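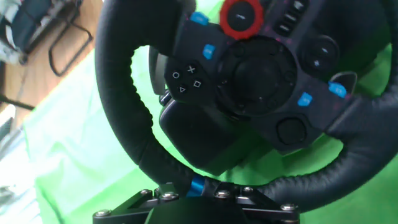

Limpiar y pesar un volante de simulación antes de venderlo

Publicado por Carol Bloxham en Volantes y pedales

Buenas tardes a todos. Primero pido perdón por mi español, lo aprendí de mayor y todavía escribo despacio.

Tengo un volante de carreras para PlayStation con el aro forrado de cuero negro y costura a la vista. Lo he usado dos años y ahora quiero venderlo por Mimum, porque me cambio a un piso más pequeño. El comprador vive en Zunbridge y me ha pedido tres cosas: que lo limpie bien, que le diga el peso exacto y que le mande fotos donde se vean todos los botones.

Mis dudas son las siguientes:

El cuero del aro está un poco brillante en la parte donde pongo las manos. ¿Es grasa o es desgaste? He leído que se puede pasar alcohol, pero me da miedo la costura.

Los mandos giratorios acumulan polvo entre los dientes, sobre todo el rojo. Con el paño no llego.

Para las fotos puse una tela verde debajo, pero está muy arrugada y no sé si eso quita seriedad al anuncio.
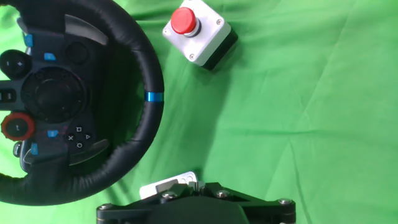 También quiero saber si conviene desmontar las levas del cambio para limpiar por detrás. Tengo un destornillador pequeño y paciencia, pero no tengo experiencia – prefiero preguntar antes que romper.

Muchas gracias por su ayuda.

Respuesta de ashworth_sim

Hola, Carol. Tu español se entiende perfectamente.

Sobre el brillo: casi siempre es grasa de la piel. Haz la prueba en un trozo pequeño de la parte baja del aro, con un paño de microfibra apenas húmedo y una gota de jabón neutro. Si el paño sale gris, era suciedad. Si sale limpio y el brillo sigue igual, el cuero está gastado y eso ya no se arregla, lo pones en el anuncio y listo. Alcohol no, reseca el cuero y con el tiempo se abre junto a la costura. Cuando termines, déjalo secar al aire 60 minutos por lo menos, lejos del radiador.

Para los mandos giratorios uso una brocha de maquillaje vieja, de pelo corto. Giras el mando poco a poco y vas sacando el polvo. En los botones azules y en los cuatro de símbolos, lo mismo, pero sin líquido. Si metes humedad por el borde de un botón, luego se queda pegajoso.

Las levas yo no las desmontaría. Entra bien un bastoncillo por detrás.

Respuesta de pacomandos

Yo vendí el mío sin limpiar y me lo compraron igual jaja. Plancha la tela y ya está.

Respuesta de Pirnska

Buenos días. Añado lo del peso, que es lo que falta.

Una báscula digital de cocina sirve, siempre que aguante la carga. Mire la etiqueta de abajo antes de poner nada encima. La mía tiene la plataforma cuadrada de acero inoxidable y el problema con las cosas grandes es que tapan la pantalla. La solución es poner un cuenco boca abajo, poner la báscula a cero con el cuenco encima y después apoyar el volante en él. 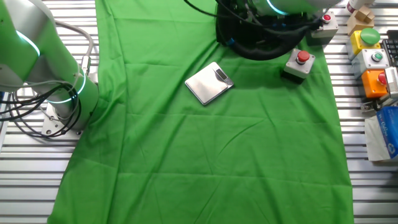
Si la tela está debajo de la báscula, estírela bien en ese sitio. Una pata apoyada sobre un pliegue cambia la lectura, a mí me salían unos 100 gramos de diferencia. Pese dos veces y, si no coincide, una tercera. Pese también el paquete cerrado – el transportista cobra por el paquete, y con cartón y relleno siempre sube.

En cuanto a la tela verde, para un anuncio tengo una reserva: el color se refleja un poco en las partes grises y brillantes, y el comprador puede pensar que el plástico tiene manchas. Una sábana blanca o gris es más segura. Si solo tiene la verde, ponga la lámpara alta y separe el volante de los pliegues grandes.

Comentario de Carol Bloxham

Muchas gracias a los tres. Hice la prueba del jabón y el paño salió bastante gris, entonces era grasa. Lo del cuenco me gusta mucho, lo haré mañana por la mañana con mejor luz. Las levas se quedan donde están.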